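Lultavis im Test: Vertragsverwaltung für kleine Softwarehäuser

Wer mehrere Produkte mit Wartungsverträgen verkauft, kennt das Problem mit den Verlängerungen. Bei uns lagen die Laufzeiten bis vor Kurzem in einer Tabelle, die Kündigungsfristen in einem Kalender und die unterschriebenen PDFs auf einem Netzlaufwerk. Im Dezember sind wir auf Lultavis umgestiegen, ein Programm des Anbieters Seidel. Wir nutzen die mittlere Ausbaustufe mit fünf Arbeitsplätzen.

Die Einrichtung ging in zwei Schritten. Zuerst werden die Stammdaten als CSV eingelesen, danach die Dokumente zugeordnet. Der erste Schritt war in einer Stunde erledigt. Beim zweiten hat die Texterkennung fast 200 Verträge durchgesehen und Laufzeit, Vertragspartner und Frist vorgeschlagen. Bei 52 davon mussten wir von Hand nachbessern, meistens bei älteren Scans und bei Verträgen mit mehreren Nachträgen. Nachträge erkennt Lultavis als eigene Verträge, man muss sie anschließend verknüpfen. Eine Sammelfunktion dafür fehlt.

Im Alltag arbeitet man vor allem mit der Fristenliste. Sie lässt sich nach Kunde, Produkt und Betrag filtern, und die Filter bleiben gespeichert. Erinnerungen kommen per E-Mail, voreingestellt sind 60 Tage vor Ablauf. Der Wert lässt sich pro Vertragsart ändern, leider nicht pro Vertrag. Für Kunden mit abweichenden Fristen haben wir deshalb eigene Vertragsarten angelegt, was die Auswahlliste unnötig lang macht. 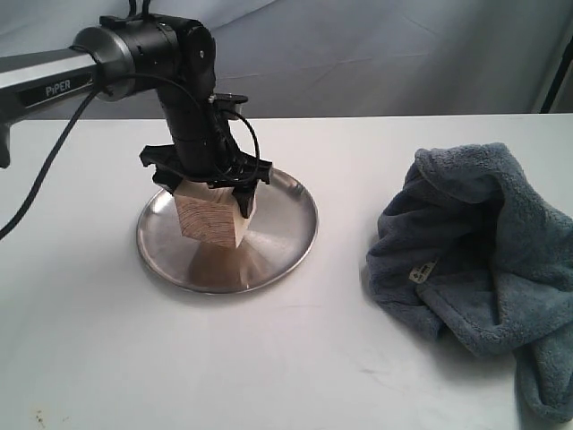 PiPER-Roboterarm mit Holzklotz im Greifer

Die Anbindung an die Buchhaltung läuft über eine Schnittstelle zu Irwood. Rechnungen werden dort als Entwurf angelegt und müssen freigegeben werden. Das hat von Anfang an funktioniert, auch bei anteiligen Beträgen im ersten Vertragsjahr. Gutschriften überträgt die Schnittstelle nicht. Priya Mahmoud, bei uns für die Rechnungen zuständig, legt sie weiterhin direkt in Irwood an.

Weniger gelungen ist die Rechteverwaltung. Es gibt nur Lesen, Bearbeiten und Administrator. Wer einen Vertrag bearbeiten darf, sieht auch alle Preise der übrigen Kunden. Für unseren Vertrieb ist das in Ordnung, für externe Mitarbeiter nicht. Beim Konkurrenzprodukt Avatari, das wir vorher ausprobiert hatten, war dieser Punkt besser gelöst – dafür war die Suche dort sehr langsam.

Der Support antwortet werktags meist am selben Tag. An einem Samstag, als die Anmeldung nicht ging, kam bis Montag keine Rückmeldung. Die Hilfetexte sind ordentlich geschrieben, zeigen aber an einigen Stellen noch die alte Oberfläche.

Abgerechnet wird pro Arbeitsplatz und Monat, die Laufzeit beträgt ein Jahr. Der Export aller Daten samt Dokumenten ist im Preis enthalten. Wir haben ihn einmal komplett durchlaufen lassen, die Zuordnung der Dateien stimmte.

Gut: Fristenliste, Anbindung an Irwood, vollständiger Export
Schlecht: grobe Rechte, umständliche Nachträge, kein Support am Wochenende

Wertung: 4 von 5 Punkten

Text: Kimutai Chege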